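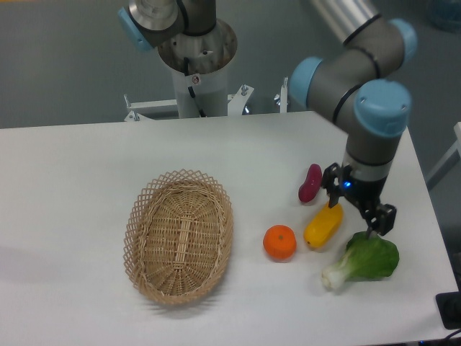 Play food is the name for toy fruit, vegetables and other groceries used in pretend shops and kitchens. Sold singly or in sets, 20 pieces being a common size, the Inskip set has 39. Shapes are simplifed but most can be told apart by colour and outline, e.g. a round orange fruit with a small dark stem mark, or a bok choy with crinkled green leaves and a pale stalk. Often kept in a basket, oval wicker ones with an open lattice rim being one sort.

Storage and care. Wipe with a damp cloth, dry before putting away. Wicker baskets need a shake out now and then, crumbs get in teh weave.

See also: Toy kitchen, Purkgate toy fair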